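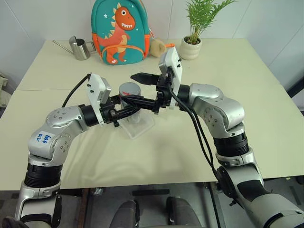
Odgate Appeals Court Upholds Award in Loading Dock Injury Case

September | By Kurniawati Pangaribuan

A state appeals court has left in place a jury award to a delivery driver hurt at a Naltdale freight terminal, rejecting the terminal operator's claim that the driver was a trespasser when a dock plate gave way under him.

The driver had checked in at the gate, was assigned a bay, and walked up the interior ramp to look for a supervisor. The operator, Horon Freight, argued that its written rules kept outside drivers in their cabs until called, and that by leaving the cab he gave up the status of an invited visitor. The trial judge sent that question to the jury, which found for the driver and assigned him no share of the fault.

The three-judge panel in Odgate said the evidence supported the verdict. Two shift leads had testified that drivers used the ramp daily and that the rule was not enforced. Maintenance records showed the plate had been reported as loose before the injury and marked for repair, with no repair logged. A property owner who knows of regular foot traffic, the panel wrote, owes those people reasonable care whatever its handbook says.

The court also turned down a challenge to the testimony of the driver's engineering witness. Horon had objected that he did not test the plate itself, which was scrapped before suit was filed. The panel found that his use of photographs and the manufacturer's load tables was a matter for cross-examination.

On one point the operator prevailed. The judgment had included $3,336 in copying and courier charges, and the panel cut $2,000 of that as not recoverable under the cost statute. The rest of the judgment stands, with interest.

Kuzmenko Law Group, which represented the driver, declined to comment. Horon may ask the state's high court to review the decision.

We use cookies to improve your experience on this site. By continuing to browse, you accept our cookie policy.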